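老龄救助马匹的干草投放方式与同伴关系观察
学生课题研究报告

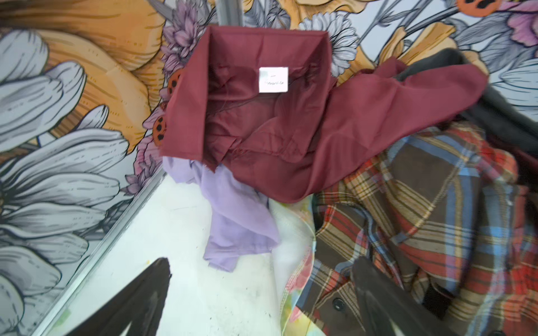

图1　酒红色织物与淡紫色织物

课题组成员：Ngan-ling Shek、Bheki Mokoena、Tsegereda Alemayehu
指导教师：Mareike Baumgart
场地联络：Ezequiel Herrero（Lokis马匹救助场）

摘要

本课题以Lokis马匹救助场内一个由五匹马组成的混养小群为对象，考察干草投放点的数量和间距对老龄马采食连续性的影响，并记录群内个体之间的邻近关系。观察分三个阶段进行，共21天，每阶段七天，每次观察80分钟，取得有效记录表148份。三个阶段依次采用集中投放、等量分散投放和加设备用草堆的分散投放。记录显示，集中投放时两匹年龄最大的马最常被驱离草堆，采食多次中断；改为分散投放后，驱离行为减少，但主要集中在饲喂开始后的一段时间内；加设备用草堆后，被驱离的个体多能在短距离内恢复采食。Hesik与Vuvix两匹母马在三个阶段中均保持较近的距离，其中一匹移动时另一匹通常随行。课题组据此向场方提出投放方式、分栏安排和日常记录三方面的建议。由于观察对象仅为一个小群，且各阶段未作轮换重复，本报告的结论不宜直接推及其他马群。

关键词：老龄马；干草投放；驱离行为；同伴关系；混养

一、课题背景

（一）问题的提出

进入救助场的马匹来源不一，年龄、体况和此前的饲养经历差别较大。出于场地和人手的限制，救助场通常将体形相近、无传染性疾病的马匹合栏饲养。合栏有利于马匹活动和社会交往，也便于日常巡查，但同时带来采食竞争的问题。老龄马牙齿磨损，咀嚼较慢，完成同样分量的干草需要更长时间。若在采食途中屡次被其他个体赶开，其实际摄入量便可能低于投放时的预计，而这一差额从空草架上是看不出来的。

课题组在选题阶段走访Lokis时，场地联络人Ezequiel Herrero提到，北侧草场的五匹马每日按群投草，总量充足，草也基本吃净，但Hesik入冬后体况恢复缓慢。兽医检查未见明显疾病，牙齿已于此前修整。场方怀疑问题出在采食环节，但日常工作中没有专人能够长时间停留在围栏边观察。课题组认为这一问题边界清楚，观察方法对设备要求不高，适合作为学生课题开展。

（二）研究目的

本课题拟回答以下问题：干草集中投放时，群内哪些个体最常中断采食；分散投放以及加设备用草堆之后，这一情况是否改变；群内是否存在稳定的同伴关系，这种关系在采食时是否同样有所体现。

课题组在开题时曾计划一并测定每匹马的采食量，后经指导教师Mareike Baumgart提醒，群养条件下无法逐匹称量剩草，若为称量而单独隔栏，又会改变所要观察的情形，故放弃该项内容，改以采食连续性作为主要观察指标。

二、场地与对象

（一）场地

观察在Lokis北侧草场进行。草场面积2,000平方米，大体呈长方形，东端设敞口马棚一座，西端为出入门和自动饮水槽。地面在观察期间牧草稀疏，马匹的粗饲料主要依靠人工投放的干草。南侧围栏外有一条供人员通行的土路，观察点即设在路边，距围栏数步，视野可覆盖除马棚内侧以外的全部区域。

马棚内侧存在视线盲区。马匹进入盲区后，记录员在表上标注“不可见”，该时段不计入采食或休息。

（二）观察对象

小群共五匹马，情况如下。

Hesik，母马，栗色，群内年龄最大，到场时偏瘦，性情安静，对人接触不回避。

Vuvix，母马，深骝色，与Hesik同批到场。据场方登记，两匹马来自同一处饲养点，此前已长期同栏，是否有血缘关系不详。

Figueroa，骟马，体形最大，进食快，在群内较为主动。

大麦，骟马，年龄居中，左前蹄曾患蹄叶炎，现已稳定，行走较慢。

阿灰，母马，五匹中年龄最小，最后加入该群，到观察开始时入群已有一段时间，场方认为群内关系已趋于平稳。

五匹马毛色和体形差异明显，在观察点可凭肉眼区分，未使用标记。

三、研究方法

（一）阶段安排

全部观察分三个阶段，每阶段连续七天，阶段之间留出两天作为过渡，过渡日按新方式投草，但不作记录。

第一阶段为集中投放，即沿用场方原有做法，将全部干草分为相邻的两堆，置于草场中部。

第二阶段为等量分散投放，将同样总量的干草分为五堆，沿草场长边错开摆放，相邻草堆之间的距离以两匹成年马首尾相接仍留有余地为准。

第三阶段为加设备用草堆，总量不变，改分为七堆，即草堆数多于马匹数，其余条件与第二阶段相同。

三个阶段的干草均取自同一批次，投放由场方人员完成，课题组成员不进入草场。水槽和盐砖的位置全程不变。观察期间大麦和Hesik原有的加餐照常在栏外单独供给，时间安排在投草之前，与各阶段保持一致。

（二）记录方法

每次观察自干草全部摆放完毕起计时，持续80分钟。记录员按固定间隔扫视全群，登记每匹马的行为类别及最近的邻近个体；两次扫视之间如发生驱离，则随时补记。

行为类别包括采食、站立休息、行走、饮水、相互梳理、警戒和不可见。其中“采食”指口部接触草堆或正在咀嚼且头部位于草堆上方。马匹衔草离开草堆、边走边嚼的，按行走登记，并在备注栏注明。

“驱离”定义为：一匹马接近、压耳、摆头、作势咬踢或实际咬踢后，另一匹马停止采食并离开原草堆。被接近的马只是抬头而未离开的，不算驱离，记为“警戒”。

“恢复采食”定义为：被驱离的马重新在任一草堆开始采食。记录员须注明其恢复的位置是原草堆、邻近草堆还是较远草堆；观察结束时仍未恢复的，另行标注。

邻近关系以体长估计，一个体长以内记为“近”，一至三个体长记为“中”，三个体长以外记为“远”。体长以被观察个体自身为准。

（三）记录员训练与一致性

正式观察前，三名成员在围栏外同时观察同一小群，各自独立填表，再逐行对照。首次对照分歧较多，主要出现在两处：一是马匹在两堆草之间缓慢挪动时应记采食还是行走，二是轻微的摆头是否构成驱离的起始动作。经讨论，上述定义中加入了“口部接触草堆”和“离开原草堆”两项条件，此后再作练习，分歧明显减少，剩余分歧以驱离发起者的判定为主。

为避免个人习惯影响阶段间比较，三名成员在每一阶段内承担的观察次数大致均衡，早间和午后场次也作了轮换。

（四）数据整理

每个观察日安排七个场次，部分场次由两名记录员在不同观察位置交错进行。全部场次均取得有效记录，另有一份为第三阶段某一午后加录，原因是该日投草后有车辆长时间停在路边，课题组担心马匹受到影响，故在车辆离开后补作一次。比对后认为原记录仍然可用，两份一并保留，合计148份。

纸质记录表当日由一人录入电子表格，次日由另一人核对。字迹不清之处由原记录员确认，无法确认的留空，不作推测填补。由于样本只有一个小群，本报告以描述性整理为主，未作显著性检验。

四、观察结果

（一）第一阶段：集中投放

投草之后，Figueroa几乎每次最先到达，通常占据靠近马棚一侧的草堆。阿灰随后到达另一堆，大麦多与阿灰同堆，两者之间冲突较少。Hesik和Vuvix一般从外侧接近，先在草堆边缘拾取散落的干草，待前面的马位置稳定后再靠拢。

驱离行为在本阶段最为频繁。发起者以Figueroa居多，阿灰次之。被驱离者以Hesik居多，Vuvix次之，大麦较少。值得注意的是，Vuvix直接受到驱离的次数少于Hesik，但Hesik离开后，Vuvix往往在短时间内也停止采食并跟随离开。若只统计驱离行为本身，则Vuvix所受影响会被低估。为此，课题组自第一阶段第二天起，在备注栏增设“随行离开”一项，第一天的记录则依据备注原文补充归类。

Hesik被驱离后恢复采食的情况不一。较短的间隔里，她会绕到草堆另一侧重新进食；若对侧仍为Figueroa所占，则退至马棚附近站立，待Figueroa转向饮水槽时才返回。有数次直至观察结束仍未恢复。场方人员反映的“草吃净了”属实，但从记录看，后半程剩下的草有相当部分为Figueroa和阿灰所食。

（二）第二阶段：等量分散投放

草堆分为五堆后，五匹马没有如课题组预想的那样各占一堆。Figueroa仍最先到达，但常在第一堆停留不久便转往第二堆，原在该处采食的马随之移动，由此引起整群依次换位。这类换位在观察的前段较为集中，中段以后趋于平静。

与第一阶段相比，驱离次数减少，持续的追赶几乎未再出现。Hesik被驱离后多能在邻近草堆恢复采食，但有时邻近草堆已有其他个体，她便在两堆之间停立。Vuvix在多数场次中与Hesik共用一堆，两匹马头部相对或并排进食，未见相互驱离。这样一来，群内实际使用的草堆通常为四堆，余下的一堆在换位时起到缓冲作用。

大麦在本阶段出现了课题组事先没有考虑到的问题。分散投放后，草堆间行走距离增加，大麦在换位时落在最后，并倾向于留在最西端的草堆不动。该草堆靠近出入门，人员进出较多，记录中大麦的警戒行为因此多于前一阶段。课题组将此情况通报场方，场方检查后确认其蹄部无异常，观察继续进行。

阿灰的行为变化不大。她对驱离的反应较快，通常在Figueroa尚有一段距离时便主动让开，所以登记为驱离的次数不多，行走的比重却较高。

（三）第三阶段：加设备用草堆

草堆增至七堆后，换位仍然发生，但被换下的马一般只需走到最近的空草堆即可继续采食，不再牵动全群。Hesik在本阶段未出现观察结束时仍未恢复采食的情形。她被驱离后回到原草堆的情况减少，改去邻近草堆的情况增多。

Figueroa在各草堆之间巡走的习惯没有消失，但停留时间有所延长。课题组推测，草堆分量变小后，其换位可能更多出于挑食，并非为了争夺位置。干草中茎叶分布不匀，Figueroa到达新草堆后常先以鼻部拨开表层，再从中取食。此项推测未设专门指标，仅供后续课题参考。

大麦仍以西端草堆为主，警戒行为略有减少。场方人员在第三阶段中途主动调整了进出路线，避开投草后的时段，这一变化与草堆数量的变化同时存在，两者的作用无法分开。

风较大的日子里，分量小的草堆容易被吹散，部分干草越过围栏。场方认为损失不大，但清理所需时间有所增加。

（四）三阶段情况对照

驱离行为：第一阶段频繁，分布于全程；第二阶段减少，集中于前段；第三阶段最少，仍以前段为主。

主要发起者：三个阶段均为Figueroa。

主要承受者：第一、二阶段为Hesik；第三阶段Hesik与阿灰相近。

恢复采食的位置：第一阶段以原草堆对侧为主；第二阶段以邻近草堆为主，间有停立；第三阶段以邻近空草堆为主。

随行离开：第一阶段常见于Vuvix；第二阶段减少；第三阶段偶见。

人员工作量：第一阶段最低；第三阶段最高，增加部分主要为摆放和清理。

（五）同伴关系

Hesik与Vuvix之间的邻近关系在三个阶段中均最为稳定。采食时两者多处于“近”的范围，休息时同样如此，常见姿势为首尾相对、并排站立。群内相互梳理行为大多发生在这两匹马之间，且多由Vuvix发起。

观察期间某个星期六上午，Hesik因修蹄被牵出草场，Vuvix沿围栏往返行走，多次鸣叫，面前的干草基本未动。Hesik返回后，两匹马先短暂触鼻，随后同往一处草堆进食。该场次因缺少一匹观察对象，Hesik离场时段按“不可见”处理。Tsegereda Alemayehu在当日备注中写道，Vuvix的行走在看不见Hesik时最为急促，听到修蹄处的人声后反而放缓。这只是单次记录，课题组不据此作进一步推论，但认为其对场方安排诊疗具有实际参考意义。

大麦与阿灰之间也有一定的邻近关系，集中于采食时段，休息时则各自分开。Figueroa休息时多独立于马棚口一侧，与其他个体保持“中”以上的距离，但阿灰偶尔会主动靠近，Figueroa未予驱赶。

五、讨论

（一）投放总量与实际获得量

本课题最直接的体会在于，按群计算的饲料总量不能代替对单个个体采食情况的了解。第一阶段的投草总量符合场方饲养手册的要求，群体层面也没有剩余，但年龄最大的马恰恰最难连续进食。仅凭巡查时所见的草堆状况，这种不均衡难以发现。

采食连续性并不等于摄入量。一匹马多次中断，也可能在中断之间加快进食以作弥补。不过老龄马咀嚼速度受牙齿状况限制，加快进食的余地较小，且吞咽过急存在食道阻塞的风险。因此，即使总摄入量相当，减少中断本身对老龄马仍有意义。

（二）草堆数量与间距的作用

第二阶段与第三阶段的差别表明，草堆数等于马匹数时，一匹马的移动仍会迫使其他马让位；草堆数多于马匹数时，这种连带影响得以减轻。同时，Hesik与Vuvix经常共用草堆，使第二阶段的实际余量高于名义余量。若换作没有固定同伴的马群，等量分散投放的效果可能不及本次所见。

间距的作用较难单独说明。本课题未对间距作分级比较，大麦的情况提示，对行走不便的个体而言，间距过大同样不利。草堆的位置也应一并考虑，避开出入口和人员往来较多的地方。

（三）同伴关系的管理意义

救助马匹经历多次转移，能够同批到达并继续同栏的情形并不多见。Hesik与Vuvix的关系在采食和休息中均有体现，一方受扰时另一方亦随之中断。管理上如将Hesik单独隔开饲喂，固然可以保证其进食不受干扰，却可能使两匹马都处于不安之中。课题组与Ezequiel Herrero讨论后认为，若确需隔栏，两匹马一同隔开较为妥当。

领养环节也有类似的考虑。场方目前对两匹马分别建档，领养意向也分别受理。课题组没有资格就领养政策提出意见，只将观察记录的副本交给场方，由其自行决定是否在档案中加注。

（四）局限

其一，观察对象仅为一个五匹马的小群，个体差异对结果影响很大，Figueroa一匹马的行为即可左右整个阶段的驱离次数。

其二，三个阶段按固定顺序进行，未设返回集中投放的对照阶段。后两个阶段冲突减少，其中可能包含群内关系逐渐稳定或天气变化的作用。课题组曾提出增加返回阶段，场方考虑到Hesik的体况，不希望恢复原有方式，课题组尊重这一意见。

其三，观察仅限投草后的时段，夜间情况不明。夜间投草由值班人员完成，投放位置未必与日间一致。

其四，记录员知晓各阶段的投放方式，判定中可能带有预期。定义的细化能够减轻但不能消除这一影响。

其五，体况评分由场方按其原定周期进行，在本课题期间只有首尾两次。Hesik的评分略有上升，但加餐、天气和牙齿修整均可能与此有关，不能归因于投放方式。

六、建议

（一）投放方式

北侧草场可继续采用草堆数多于马匹数的投放方式。人手不足时，优先保证早间一次按此执行，其余时段至少做到草堆数与马匹数相等。风大时宜将草堆移至马棚背风一侧，并适当增加单堆分量。

西端草堆应向草场内侧移动，与出入门保持距离，同时为大麦在其常停留的区域附近保留一处草堆，减少其行走。

投草时可先摆放远离马棚的草堆，使Figueroa先到达该侧，Hesik与Vuvix便有时间在另一侧就位。第三阶段后几日，场方人员已自行采用这一顺序，反映较为顺手。

（二）分栏与诊疗安排

对Hesik或Vuvix进行修蹄、驱虫、牙科检查等需要离场的操作时，建议将两匹马同时牵出，或选择彼此可以看见的地点。若需长期分栏饲喂，两匹马宜同栏。

Figueroa可以考虑在投草时提供慢食草网，以延长其单次停留时间。草网的悬挂高度和网眼大小应由兽医或有经验的饲养人员确定，课题组未作试验。

（三）日常记录

场方不可能长期安排专人观察，但可在投草后利用巡查之便，对每一小群作一次简短登记，内容限于三项：哪些马正在采食，哪些马站在一旁，有无驱离。连续数周的简短登记即足以显示某一个体是否经常处于不利位置。课题组已将本次所用记录表简化为单页，随本报告一并提交。

七、工作过程与分工

Ngan-ling Shek负责记录表设计、数据录入规则的制定以及报告第三、第四部分的初稿。Bheki Mokoena负责观察场次编排、与场方的日常联络以及第二、第六部分的初稿。Tsegereda Alemayehu负责文献查阅、同伴关系部分的整理以及第五部分的初稿。三名成员均参与全部三个阶段的观察，数据核对交叉进行，终稿由全体成员共同审定。

课题前期进度慢于计划。原定首周完成的记录员训练延长至第二周，主要是驱离定义反复修改所致。指导教师要求在定义未统一之前不得开始正式记录，课题组当时感到时间紧张，后来整理数据时体会到这一要求的必要。八月开始的数据整理比较顺利，仅有少数表格需要原记录员确认。

记录表的版面也经过修改。最初的版本将五匹马横向排列，在户外手持填写时容易错列；改为纵向排列并以毛色简称作为行首之后，错列基本消失。此外，备注栏在最初版本中过窄，“随行离开”这类事先没有预料到的现象几乎无处填写，第二版已予加宽。

八、安全与动物福利

课题组成员全程在围栏外工作，不喂食、不触摸马匹，不以声音或动作引起其注意。到场后先向值班人员登记，着封闭式硬底鞋。观察期间如发现马匹受伤、跛行加重、停止进食或出现腹痛表现，应立即中止记录并通知场方，不得等待场次结束。全部观察中未出现需要中止的情况。

各阶段投放方式均事先征得场方同意，场方有权随时恢复原有方式或终止课题。三个阶段的干草总量保持不变，没有任何个体因课题需要被减少饲料。

九、致谢

课题组感谢Lokis马匹救助场提供观察场地，感谢Ezequiel Herrero在投草安排和马匹情况介绍上给予的协助，感谢Mareike Baumgart对研究设计和报告写作的指导。

附录一　观察记录表填写说明

1. 表头填写场次编号、阶段、记录员姓名和天气，不填写对马匹状态的总体印象。
2. 计时自最后一堆干草放置完毕开始。
3. 每次扫视按Hesik、Vuvix、Figueroa、大麦、阿灰的顺序登记，不因某匹马行为突出而提前。
4. 同一时刻出现两种行为的，登记与采食有关者。
5. 驱离须同时填写发起者、承受者和恢复位置；发起者无法判定时填“不明”。
6. 其他马随承受者离开的，在备注栏填“随行”及马名。
7. 马匹进入马棚内侧后填“不可见”，不得依据其进入前的行为推测。
8. 涂改处画单线并保留原字迹，不使用修正液。

附录二　提交材料清单

记录表原件及电子表格
记录表简化版（单页）
三阶段草堆位置示意图
场方意见反馈表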